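The Book With the Missing Page

I found the Pesness paperback in the free box outside Gralero Books, which is dangerous territory for me, because I already own some 2000 books and I had promised myself (out loud, in the car) that I was only going in for a birthday card.

It was called The Salt Road to Tuvura. No author on the cover, just a lighthouse and a very small goat. I started it standing up, still in my coat, and the next time I looked at the clock it was ten past one in the morning and I'd eaten a whole sleeve of crackers for dinner.

I loved it! The girl in it runs away to Tuvura with her dead grandmother's map, and there's a ferryman who may or may not be her father, and every time he opened his mouth I got that tight feeling in my chest. You know the one. I was on page 142, he had just taken off his hat and said, "There's something your mother wrote down for me," and I turned the page.

Page 145.

I checked the floor. I checked the cracker sleeve. Somebody had cut 143 out, and 144 with it, very neatly, right along the spine – with a razor, I think – and on 145 the girl was already crying on a train.

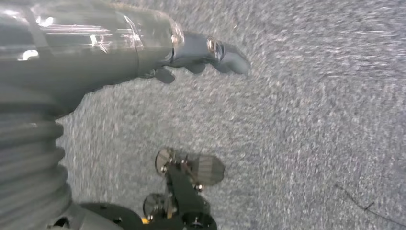

What I Did About It

First I sulked. Then I called Gralero, and the woman at the register said she'd never heard of the book but the free box was free for a reason. Then I wrote to a used-book dealer called Yüksel, who had one copy and wanted more for it than I spend on groceries in a month. I wrote back and asked if they'd maybe just read me one page over the phone. I said please 3 times.

The phone rang in December, while I was doing dishes.

"I have it open," the voice said. It was an old voice, a man's, and he sounded like he was sitting very close to a heater. "Are you sure? People like their own version."

I had my own version by then, of course. I'd been lying awake writing it. In mine the letter says come home, and the ferryman can't read, so he has carried it for years without knowing.

I turned off the faucet and sat down on the kitchen floor with soap up to my elbows.

"Read it slow," I said, and I heard him lick his thumb and turn the page.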